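Paper floor, second try

I redid the floor in the back room in March and I've had a few people ask how it went, so I'm writing it down while I still remember which parts I got wrong. The short version is brown kraft paper, blue painter's tape, and a sore lower back.

The room is on the ground floor at Trulledside, at the end of the corridor past the loading door. It has a sealed concrete floor that looks fine from standing height and is terrible to work on. Anything you slide across it picks up grit. Foam is the worst for this. You put a clean foam block down, you pick it up, and the bottom is gray. I spent a winter brushing off foam with an old paintbrush before I decided to cover the floor instead.

My first try was a canvas drop cloth. It moved. Every time I kneeled and turned, a fold came up under my knee, and bins would not sit level on it. I also couldn't mark it. I tried chalk, and by the end of the week the chalk was on my pants and the lines were gone. The drop cloth now lives in the trunk of my car.

So, paper. I bought one roll of the heavy brown kind from Stirkska, the packaging supply place on the edge of Dradholm. The roll was 82 dollars, which seemed like a lot for paper until I got it home and couldn't lift it out of the car by myself. The thin kind they sell next to it costs less than half that. I used the thin kind once in my kitchen when I was painting, and it tore wherever I stepped on it twice. The heavy roll has a little stiffness to it and stays where you put it.

Mojtaba Akbari came over to help with the first strip. He has laid real floors and had opinions. His main one was that I should sweep, vacuum, and then sweep again, and wait an hour between the last two. I thought the hour was silly. I swept after the hour and got another half dustpan, so I'm passing that on.

The strips run from the door wall to the window wall. I overlapped each one over the last by the width of my hand and taped the seam along the top edge only. The first strip decides everything. If it's crooked, each one after it is a bit more crooked, and by the far wall you have a wedge left over. I pulled mine up and relaid it. Then I unrolled the rest a few feet at a time, on my knees, smoothing outward with a rolled-up towel.

Paper off a roll wants to go back to being a roll. Put it curl side down. I did one strip curl side up without thinking and the end lifted all night and had a boot print in it by morning.

Then the grid. I wanted lines on the floor so that things could go back to the same spot after I cleaned. Before this I was always nudging things around and telling myself it was close enough. Blue painter's tape shows up well on brown paper and comes off again without taking much of the surface with it, as long as you pull slowly. I used up 2 rolls of it, plus the end of one I found in a drawer.

I don't own a chalk line. I cut a strip of board to the spacing I wanted and moved it along the wall, making a pencil tick at each end, and then stretched the tape from tick to tick. Long runs of tape are easier with two people. One person holds the end down and the other walks backward with the roll, keeps it tight, and lowers it all at once. When I did it alone I pressed it down as I went and the line wandered. A few of the lines still wander. I can see them from the doorway and I've decided to leave them.

Do all the lines in one direction first and then all the lines in the other. I started out making squares one by one like a person drawing a checkerboard and it took forever, and the corners didn't meet. 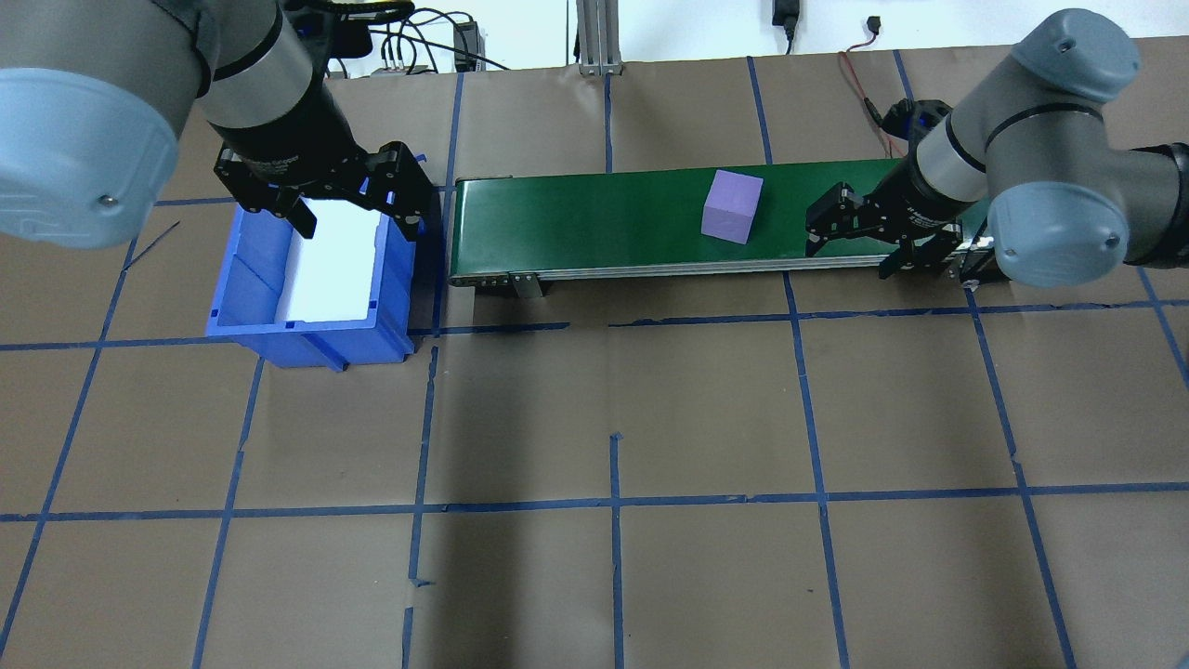 Bin, belt and one purple cube on the new paper.

The belt is the short one with the green surface. I like that green. It has a bit of a shine to it, and the purple foam shows up against it better than it ever did on the gray concrete. The side rail is aluminum and I wiped it down with dish soap and a rag before it went onto clean paper. There was old label glue on it in a few places that needed a plastic scraper. The metal legs worried me. I thought they would dent the paper or punch through it, so before I set the belt down I put an extra square of kraft under each foot. I've looked since, and there are marks but no holes.

Getting it lined up with the grid was the part I had been looking forward to, and it was a letdown. I'd laid the tape without thinking about how long the belt was, so the ends don't land on lines. If I did it over I would put the big thing in the room first, mark where it goes, take it out, and build the grid from that. As it is, I line up the near rail and let the ends fall where they fall.

The bin is the plain blue plastic kind with ribbed sides and a lip around the top. I have a stack of them. They are good bins and I have no complaints apart from the bottoms, which are hard, so anything you drop in bounces or rattles. Foam blocks don't get hurt by that, but they jump around and sometimes hop right out again. A piece of white foam in there stops most of it.

I cut the foam liners from a sheet I'd been saving, with a long bread knife. An electric carving knife is supposed to be better and I'm sure it is. With the bread knife you have to use long strokes and no pressure, and mark both faces of the sheet, or else your cut drifts as it goes down and the piece ends up wider at the bottom. My first one did that. It went in anyway with some shoving. Cut it slightly too big and let the plastic squeeze it. I tried double-sided tape on one and regretted it, since the foam ripped when I took it out to rinse the bin.

White was not the smart color. It shows everything. On the other hand it's bright, and I can see from across the room if there's something sitting in the bin, so I've gone back and forth on it. When these get dingy I'll look at gray, and then probably buy white again out of habit.

The foam cubes come in a bag of mixed colors from Chow, the craft store, not the dog. They're light, they cost very little, and they have fairly square edges out of the bag. I wash them in the sink in warm water with a drop of soap and squeeze them out in a towel, then leave them on the windowsill. The lavender ones seem to dry the same as the others, but Dima Shboul swears they take longer. She shares the room with me a couple of mornings a week and does most of the washing, so I let her have that one.

Since the paper went down the cubes stay cleaner. I haven't pulled out the old paintbrush once. Paper does make its own dust, a sort of fine brown fluff, mostly along the seams where the edge gets rubbed. A vacuum with the brush head picks it up. Don't use the bare nozzle. It sucks the paper up off the floor and pulls on the tape.

Things I've learned about living with it:

Water is the enemy. A spilled cup of tea made a ripple that never went flat. I cut out the bad part, slid a fresh piece in from underneath, and taped around it. That patch is near the door where I can pretend it's a mat.

Shoes matter more than I expected. Rubber soles that squeak on a hard floor will also grab at the tape. We keep slippers by the door now. Dima's are enormous felt ones that belonged to her uncle.

Tape edges curl first where you kneel. I go over them once a week with the back of a spoon. If an edge has fluff stuck to it, pressing won't help, so I lift that piece and lay a new one. I keep the board strip hanging on a nail for this and for nothing else, and I wrote DO NOT CUT on it.

Don't drag. Lift the bin, even empty. A bin dragged across the grid catches its bottom edge on the tape and takes a whole line with it. I know this from doing it while on the phone.

Here is what I spent, for anyone adding it up. The paper was 82 dollars. With the tape, a new blade for the utility knife, the scraper, and a pair of knee pads that I should have bought years ago, it came to 190. Then I went back for one more blue bin and ended at 202. I had the foam sheet already.

I don't know how long the paper will last. Mojtaba gave it until summer. There is plenty left on the roll, standing in the corner behind the door, so the next time will only cost me tape and an afternoon. Next time I'm also going to do the belt first and the lines second, and I'm going to check the curl on every single strip before I let go of it.

If anybody has a good way of getting old painter's tape off kraft paper after it's been walked on for a month, leave me a comment. I've been using a hair dryer on low and it sort of works.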